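Lockwood House Contents Project
Progress report to the Gitden Fund, period ending February

Work on the bedrooms is now well under way. The grant paid for shelving, storage boxes and one part-time post, and 490 items have been listed so far out of an expected 1,000. The kitchen and the hall closet were finished in the first month. Clothing and linens took longer than planned, mainly due to the number of pieces that needed a second look before they could be assigned to the family or the sale.

Jewelry is being sorted on the beds, where small pieces are easier to find against the cloth. Each group goes into its own box and gets a line in the list before the next one is opened. 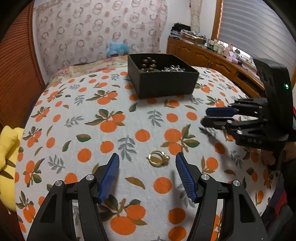
Photo: Malcolm Cheetham / Lockwood House

Rings are kept apart from necklaces. The pair of gold rings, one with a small pearl-like bead on the band, will be listed as a single entry. The dark brown beads and the silver chain share the black box for now. The chain is tangled and will need time on its own, so we have asked Vurnitz to quote for that and for the appraisal.

Spending to date is $600 on boxes and shelving, with some $300 still set aside for the appraisal. We do not expect to ask for more.

Still to do: the second bedroom, the quilts, and the papers from the Wusorgate address, which arrived unsorted. The next report will include the full jewelry list.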